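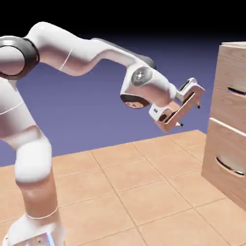 *Fig. 1 – Light wooden cabinet, right.*

**Sternby unit 829 – cabinet and storage check, 11/8/20**

- [x] Wall anchors tight, 2 per cabinet
- [x] Doors close flush. *Left hinge in the hall adjusted a half turn.*
- [ ] Shelf pins seated. *5 missing in the pantry. Order from Brorkine.*
- [x] Load labels legible – 63 lb per shelf
- [ ] Floor level under the feet. *Shim the rear corner, then recheck the anchors.*
- [x] No sharp edges or splinters

Recheck open items in October.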